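# 一块浅色木板,能用多久

Prakura 的作坊在 Gerkier 镇的旧粮库里,门朝北,院子里停不下第二辆货车。作坊只做拼板:把几条木料顺着长边胶合起来,刨平,砂光,上油,卖给做饭的人、揉面的人,也卖给要在桌上垫一块平整木头的修理铺和学校。他们有一本手写的订货簿,最近一页的第一行记着2021年7月18日,下面是三种尺寸和一个没写完的电话号码。

我去那里是为了弄清一件小事。家里的旧面板用了很多年,中间裂开一条缝,面粉和水钻进去,每次都要拿牙签挑。我想知道是买一块新的,还是修。后来在作坊待了两天,问题越问越多,旧板至今还靠在阳台上。

## 先看端面

挑木板的人多半先看正面,纹理顺不顺,颜色匀不匀,有没有节疤。作坊的师傅拿起一块板,先把它竖起来看端面。端面上能看见年轮的走向:弧线朝上还是朝下,密还是疏,几条料之间是同向还是交错。

年轮的弧度和日后的变形有关。一条料干燥的时候,弧线会想要变直,整条料就朝一个方向翘。几条料朝同一个方向翘,板子会拱成一张瓦;一正一反交错着拼,翘曲互相抵消,板面成了浅浅的波浪,刨一刀就平了。有人偏爱同向拼,理由是只拱一个方向,用穿带或者螺丝压住就行。两种做法各有各的用户,作坊里两种都做,订货簿上用一个小三角区分。

端面还能看出料是怎么锯下来的。弦切的料正面花纹大,起伏像水波,宽度变化也大。径切的料正面是细直的条纹,稳定,费料,价钱高出一截。很多人说不喜欢花纹太乱的板子,拿到径切的又嫌素,最后还是买弦切的回家。

节疤可以留。小而紧的活节跟周围的木头长在一起,除了刨的时候容易崩茬,没有别的麻烦。死节会松,会掉,掉了就是一个洞。作坊遇到死节就锯掉,剩下的短料攒在墙角,冬天做成杯垫。

## 三条料,两道缝

一块宽板很少用一整块木头做。宽料难找,贵,而且整块的宽料更容易变形。拼板用窄料,窄料好干燥,好挑选,也好配色。

条与条不必一样宽。许多人以为等宽才算讲究,其实等宽主要是为了方便排产。手里有什么料就用什么料,把最宽的一条放在使用最多的一侧,拼缝就离手远一些。揉面的人站在板前,力气都落在靠身体的那一半,那里少一道缝,擦洗的时候省心。

缝要做到什么程度,各家标准不同。在 Prakura,刨好的两条料先不上胶,立着对在一起,拿到窗边看。透光的退回去重刨。不透光的再用手推一推,上面那条如果能绕着中间转,说明中间鼓,也退回去。最理想的状态是中间极轻微地凹,两端先碰上,夹紧之后整条缝受力均匀。这个凹的量用尺子不好量,全凭手感,新来的学徒要练一阵子。

胶用 Muvex,一种乳白色的木工胶,桶装,从镇上的 Kaplan 五金店进货。夏天开口时间短,涂完之后15分钟内要上夹子,再晚胶面就结皮了。胶要涂两面,薄而匀,夹紧后沿着缝冒出一排小珠子,说明量刚好。珠子不要马上擦,湿着擦会把胶抹进木纹里,上油以后露出发白的印子。等它变成橡皮一样的硬度,用铲刀一推就下来了。

夹子一上一下交替放,防止板子往一边弯。夹到什么力度,师傅的说法是拧到拧不太动就停。有些人力气大,把胶全挤跑了,缝看着紧,过一个冬天就开。我家那块面板的裂缝,他们用指甲刮了刮,说多半是这么来的。 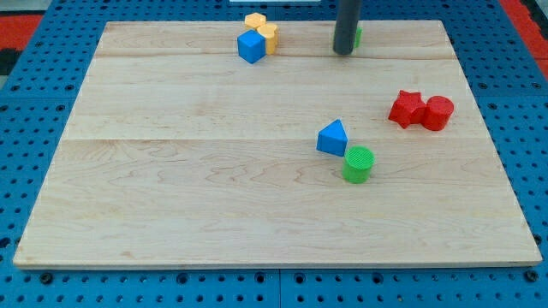

拼好的板要放一夜才能动。放的时候下面必须通气。直接贴在实心台面上,一面潮一面干,第二天早上准翘。作坊的做法是垫两根木条,也有人喜欢放在带孔的板子上,孔能透一点气,找工装、装挡块也方便。洞洞板做台面在小作坊里很常见,便宜,轻,孔距固定,随手插一根销子就能把工件挡住。它的缺点是碎屑会掉进孔里,收工得拿吸尘器过一遍,颜色浅的还容易脏。深一些的颜色,尤其是蓝色,衬着浅木头看得很清楚,边有没有磨直,一眼就能看见。

台面本身平不平也很要紧。洞洞板薄,下面的框架间距太大就会塌腰,在上面量出来的平度不能当真。他们每隔一段时间把一根直尺立在台面上,从侧面看底下漏不漏光。漏光就把紧固件松开,垫纸片,再拧回去。纸片是旧挂历裁的,厚薄合适。

## 砂纸换几道

砂光是最费时间的工序,也是外行最容易省掉的工序。刨过的板面摸上去已经很滑,斜着对光看,能看见一道一道的刨痕。不砂掉,上油之后颜色深浅不一,像没洗干净。

厨房用的板子,砂到160目,用湿布擦一遍,让木毛竖起来,晾干后再用同样的砂纸轻轻带一遍。再往细砂当然可以,手感更好,可是太光滑的表面吃油少,面团也容易打滑。有客人坚持要砂到1,000目,作坊照做,另收工钱,并且在交货单上写清楚第一次沾水后会恢复原样。

砂的方向必须顺着木纹。遇到纹理打旋的地方,比如节疤旁边,没有哪个方向是完全顺的,只能减轻力度,多走几趟。这些地方往往也最好看,一圈一圈的,像水绕过石头。砂得太狠会砂出一个坑,平时看不出来,擀面皮的时候那一块总是擀不透。

拼缝附近另有一个问题。两条料软硬不同,砂纸对软的吃得多,砂久了缝两边会有高低差。手指横着一摸就知道。解决的办法是砂纸后面垫一块硬木,别垫海绵。买电动砂光机的人常常忘了这一点,机器自带的垫子偏软,磨出来的板子看着亮,摸着有台阶。

棱边要倒一下,倒得很小,砂纸折起来走两下就够。不倒的棱边容易磕掉,还割手。倒得太大又难看,端起来手指没有着力的地方。院子里堆着一摞退回来的板子,其中好几块就是因为棱边磕了。客人说收到就是这样,快递说发出来就是这样,作坊后来改了包装,四个角各加一块硬纸壳,退货少了许多。

## 上油和等待

浅色木头上油之后会变黄一点,这一点无法避免,只能选变得少的油。矿物油变色最轻,不干,过一阵要补。核桃油和亚麻油会干,成膜慢,颜色偏暖,对坚果过敏的家庭要避开核桃油。蜡单独用防水不够,掺在油里比较合适。

第一次上油要多给,倒在板面上用布推开,看哪里先吸干就往哪里补。端面吸得最快,像几百根吸管并在一起,所以端面要多上一遍。等半小时把浮油擦掉,立着放一夜。第二天再上一遍。擦过油的布要摊开晾,不能揉成团扔进垃圾桶,干性油会发热,严重的会自己着起来。作坊门后有一个带盖的铁桶,里面装水,布都泡在那儿。

正反两面要上得一样多。只上正面的板子,背面继续跟空气换水分,几天就翘了。买回家的板子如果翘了,先别急着退,把凹的那一面朝下,放在稍潮的地方一两天,多半能回来。压重物作用不大,压的时候平,拿走又翘。

Prakura 的仓库里有一只湿度计,挂在两排货架之间。新板子进库之后至少放23天才发货。有客人等不及,打电话来催,接电话的人就把这个数字再说一遍。他们早年吃过亏,有一年9月赶着出一批货,板子从潮的地方运到干的地方,一个月里退回来一半。那批板子重新刨过,薄了一层,后来都当次品便宜卖了,镇上不少人家的厨房里还有。

## 用坏的几种方式

在作坊的两天里,有人送旧板来修。修的价钱是新板的三分之一,算上来回搬运,很多人觉得不划算,可还是送来。

最常见的毛病是泡水。洗完平放在水池边,底下一圈水没擦,天天如此,半年后那一面发黑,拼缝的胶也软了。黑的部分能刨掉,胶软了就得沿缝锯开重拼,板子会窄一锯的宽度。其次是放在灶台旁边烤,一面对着火,端头裂出细口子。细口子可以滴胶合上,裂到手指长就只能截掉。

还有发黏的。用炒菜的油擦板子,油不干,放久了有哈喇味。这种板子用小苏打和热水刷,晾透,再砂一遍,味道能去掉大半。去不掉的那部分,师傅建议拿去垫花盆。

切肉切菜的刀痕不算坏。刀痕浅的自己会合拢一些,深的砂一下。一块板只要还有足够的厚度,就能反复砂。真正报废的板子通常是薄到敲起来声音发飘的。师傅判断的办法是屈起手指敲中间,声音实就留,声音散就不修了。

修板的人里,做面食的最多。他们对板子的要求也最具体:要沉,推不动;要宽,面皮摊得开;前沿最好垂下来一条挡边,卡住桌子。挡边是后装的,用长圆孔和螺丝固定,给木头留出伸缩的余地。有人在家里自己钉挡边,用胶粘死,再加一排钉子,板子想缩缩不动,就从中间裂开。修这种板,先得把钉子一颗一颗拔出来。

## 在家里养一块板

离开之前我要了一份养护说明。作坊原来印过一张卡片,字太多,没人看,后来改成几句话,用铅笔写在板子背面:

- 用完两面都擦湿,再两面都擦干
- 竖着放,离墙一点
- 颜色发白就上油
- 不进洗碗机

写在背面的字会随着清洗慢慢淡掉。等字看不见了,用的人也差不多记住了。有的客人专门要求不写,说要送人,作坊就把它写在包装纸上。

上油的间隔没有定数。天天用、天天洗的板子,头一个月每周一次,之后看颜色。滴一滴水在板面上,水珠站得住就不用管,很快洇开就该上油了。北方冬天有暖气的房间,板子干得快,即使不用也要补。南方梅雨天反过来,先晾透再说,潮着上油会把水汽封在里面,容易长霉点。

霉点出现以后,用白醋擦,晾干,看还有没有。浅表的能擦掉,渗进去的要砂。浅色木头上霉点特别显眼,这也有好处,发现得早。深色的板子长了霉,常常要到闻见味道才知道。

至于我那块旧面板,作坊给的意见是沿着裂缝锯开,两边刨直,重新胶上。缝在中间,离手不远不近,修完还能用很多年。Kaplan 五金店有小瓶装的 Muvex,夹子可以租,押金在还夹子的时候退。我买了胶,租了两把夹子,回来才发现面板比夹子的开口宽了一指,只好再跑一趟,换长的。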